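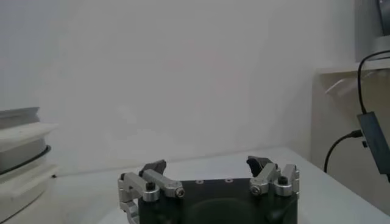
Wrist cam view, fingers wide open, nothing between the pads yet.

Hi all! I've been promising pictures from the grasp planner work for ages, so I'm finally starting the page. It's just the one for now - more when I get my act together.

What I've been rewriting is the bit that decides where the fingers go before they close. The old Brolness code tried 177 candidate grasps per object and scored every one, and Keir (Semple, he wrote most of it) kept telling me I could prune that hard. He was right! We now keep 36, and only the best 8 get the full collision check.

Open fingers against a pale table and a plain wall make a lovely start pose for the segmentation too. I mask out the black pads and the silver links first, otherwise the planner thinks the gripper is something to pick up (ask Teun about that one).

Next job is the cable on the right. Thin black things still come back from the depth filter full of holes, and I've got 20 parameters to fiddle with - wish me luck!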